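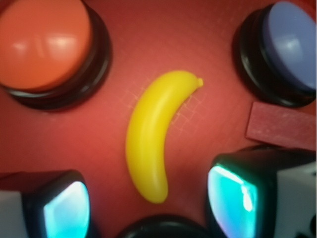

The reset rule is the agreement about what a tabletop has to look like before a robot arm is allowed to start its next attempt. I've kept this entry on the Talutance wiki going for a while now, and it's still the page people argue with me about most! The short version is that everything which counts as part of the task goes back to its written starting place, and everything which doesn't count gets written down anyway. Take a pick-up task with a toy banana on a red surface, an orange push button off to one side of it and a blue one off to the other. The banana is the only thing anyone wants lifted, but the buttons still belong on the sheet, and so does the little reddish block over on the blue button's side, as a gripper finger can end up very close to it on the way in.

Where the name comes from

"Reset rule" is our own wording. The older Pusov handbook called it "scene return", and you'll still find that in some of the early sheets (I've left those alone, so please don't tidy them). The Rinaldi bench people say "re-lay", like laying a table, and I rather like that, but it never caught on with us.

What the rule asks for

A start sheet names each object, gives its place and says which way round it goes. For anything with a curve or a handle, the direction matters a great deal. "Banana in the middle" isn't enough for me. I want to know where the stem end points, or two people will put it down two different ways and then compare scores as if they'd run the same test.

Next comes the spread. A task can be run fixed, with the object put back on the same spot each time, or scattered, with the object moved a little inside an agreed patch. Both are fine. Mixing them in one batch isn't, and I've sent back a batch of 88 attempts for exactly that (sorry again to whoever spent their afternoon on it).

Buttons and other fixed props

Push buttons get a section to themselves because they cause so much bother. They're easy to nudge and hard to put back square by eye. Our rule is that a button moved by more than 30 millimetres ends the attempt, whether or not the arm got what it was after. Smaller nudges are noted and put right before the next go. Zurnulard's version of the rule ends the attempt at any touch at all, which I find too strict for a crowded table, though I can see why they like it.

Counting attempts

A batch is 100 attempts under our rule, or 55 for the short form. Failed resets don't count towards either number. If you notice halfway through that the block has been the wrong way round, stop, mark the last attempt you're sure of and carry on from there. Please don't go back and guess!

Still being argued over

Lighting isn't covered. Glossy toys throw back bright patches, and I'd like the lamp position added to the start sheet, but the last vote in October went against me. Soft objects aren't covered either, and the cloth page is only a stub.

Last edited 27 November 2022. See also: start sheets, grip limits, cloth (stub).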